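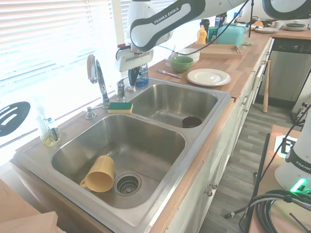
Oil never lasts around a sink, so why bother selling it, a customer wrote to me in October, and she'd just switched to a hard varnish and was never going back.

6 min read

Fair enough! I've had varnished counters myself, and they look great right up until water sneaks in under the film by the faucet. Then you get that gray patch you can't wipe off, and the only way to fix it is to sand the whole thing back. With oil you fix the one spot and go make dinner. So I wrote back and told her to keep our number, and we've been friendly ever since (she did order a sanding block, so I count that as a win).

Anyway, on to the stuff itself.

Gitorell Counter Oil, 1,000 ml

Gitorell is the penetrating oil I sell more of than anything else in the shop, and the one on my own kitchen counter. It soaks into the wood and cures there, so you don't end up with a shiny layer sitting on top. It goes on thin, it smells a little like a nut bowl for a day or two, and it brings out the grain without turning a pale wood orange. On maple it's very quiet. On walnut it goes a good deal darker, and I'd try it on the underside first if you love the color you have now.

One bottle covers 164 square feet in a single coat on sanded wood. Most people need three coats to start with, so do that math before you order. End grain drinks more, a lot more, and the cut edge around a sink is pretty much all thirst. I give that edge five coats and I'm not sorry.

The bottle is $43. The kit is $59 and gets you the same bottle plus two applicator pads, a gray scuff pad, a pack of lint-free cloths and a small tin of Valderrama paste wax. You can buy the wax by itself too, just ask.

Putting it on

Start with bare, dry wood. If you've had the sink area wet that morning, wait until the next day. Sand to 150 grit and stop there – I know it's tempting to keep going until it feels like a tabletop, but wood that's too smooth won't take the oil and you'll be wiping most of it right back off.

Shake the bottle and pour a puddle smaller than you think you need. Push it around with the pad, along the grain, and leave it alone for twenty minutes. Anything still shiny gets wiped off, and I mean all of it. Sticky counters are the number one complaint I get, and nine times out of ten it's oil that should have gone into a rag. Let it sit overnight, scuff it lightly, and go again.

Please lay your used cloths out flat outdoors to dry, or soak them in water before you toss them. Oily rags in a ball can heat up and catch fire on their own. It's printed on the label and I'm repeating it anyway.

You can use the counter gently after 24 hours. Keep standing water and wet dishes off it for a week. Yes, a whole week. We ate a lot of sandwiches.

Around the sink

With a drop-in sink, run your fingernail along the rim and see if the old caulk lifts. If it does, pull it all out, oil the wood underneath, let it cure for the full week and then recaulk with clear silicone. Silicone won't stick to fresh oil, and I found that out in my own kitchen with guests coming.

With an undermount, the edge is right out there in the splash, so that's where the Valderrama wax earns its keep. Rub a little in with your thumb after the last coat has cured, buff it, and redo it whenever water stops beading. At my house that's every couple of months, more in summer when we're rinsing vegetables all day.

Black marks are usually a wet steel can or a cast iron pan that sat too long. A bit of oxalic acid cleaner (the Vitura one is fine, and we stock it) takes out most of them. Follow the directions on the tub, wear gloves, rinse well, let it dry and touch up with oil.

What it won't do

It won't stop heat marks, so keep using trivets. It won't fill a crack. It won't go over varnish or polyurethane, even if the varnish looks worn out, and I'd much rather you emailed me first than poured a whole bottle over a finish that can't absorb it. It also isn't the same as the mineral oil you may have under the sink for cutting boards. That never cures, and if you've been using it for years you'll want to sand and give the wood a couple of weeks before you start with Gitorell.

Ordering

We ship from Hirkthorpe, usually the next morning if you order before 2 p.m. Unopened bottles can come back for a refund. Opened ones can't, sorry, but if you've got a leftover third of a bottle, squeeze the air out or move it to a smaller jar and it'll keep for your next touch-up. If a skin forms on top, cut it out and strain what's left through an old stocking. Works fine.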